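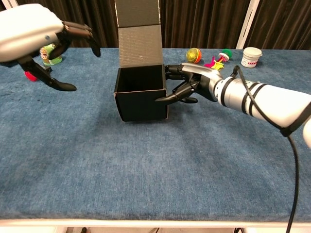 Visit Report: Drurmont Manipulation Laboratory

Prepared by Oi-ling Shih, Workplace Safety and Standards, Cilis
Date of visit: June 18, 2025
Host: Mabli Voyle, Laboratory Operations, Drurmont

Purpose of the visit

Cilis was invited to Drurmont to observe how the laboratory applies its internal code of practice to two-armed robot work at table height. The visit forms part of the preparation for our own bench robotics area, which is scheduled to open in September. Colleagues from Polleritz attended the morning session and will report separately.

The laboratory works with light household goods, packaging and toys. A typical task has one hand steady an open cardboard box while the other remains clear of it until needed. The loads are small, and it would be easy to conclude that the hazards are small as well. Drurmont does not take that view, and much of the discussion concerned injuries to fingers and wrists during resets, when a person reaches in to put objects back in place.

Entry and supervision

Visitors sign in at the front desk and are given a short briefing before entering the work area. The briefing covers the emergency stops, the floor markings and the meaning of the status lamp. Long hair must be tied back and lanyards removed at the door. Ms. Voyle advised that lanyards were added to the list after the last revision of the code.

No station is run by one person alone. The code requires 2 people at each active station, one operating and one holding the stop. The person holding the stop may not carry a telephone or take notes. Our group was asked to stand behind the yellow line at all times and did so.

Reaching into the work area

The reset procedure is the strongest part of the code. Before anyone reaches over the table, the operator calls "hands in", the arms are brought to a hold, and the person with the stop repeats the call. The arms may not move again until "hands clear" has been called and repeated. The procedure applies even when a single ball has rolled out of reach.

We asked whether staff find this tiresome over a full day. Ms. Voyle acknowledged that they do, and that shortcuts appear most often in the last hour of a shift. Operators therefore change places every 10 resets – a rule borrowed from the Tu site, where it has been in use for longer.

Table surface and objects

The code asks for a soft, matte covering on each table and forbids glass, open liquids and anything with an exposed blade. Jars and bottles are permitted if they are plastic and closed. Cardboard boxes are to be discarded once a side no longer stands up unaided. Objects not needed for the current task are to be kept well away from the hand doing the work, or taken off the table altogether. Practice on this last point varies from station to station, and staff did not all give the same answer when asked how far away is far enough. We would suggest a marked boundary on the cloth.

Cables

Cable management was the subject of the longest exchange of the day. Cables on moving arms need slack, and slack can catch on a table edge or on a sleeve. The code calls for an inspection of each cable at the start of the shift and again after lunch, with the result initialled on the station card. It says little about cables hanging below table height. Ms. Voyle agreed that the next revision should address the space in front of the table, where people stand during resets.

Recommendations for Cilis

1. Adopt the "hands in" and "hands clear" calls without alteration, including the repeat.

2. Staff each station with 2 people from the first day of operation.

3. Mark a storage boundary on every table covering.

4. Include cable runs below the table edge in the inspection card.

5. Arrange a second visit to Drurmont before the September opening, preferably late in a shift.

A copy of the Drurmont code is held by the Standards office and may be consulted on request. It is not to be circulated outside Cilis.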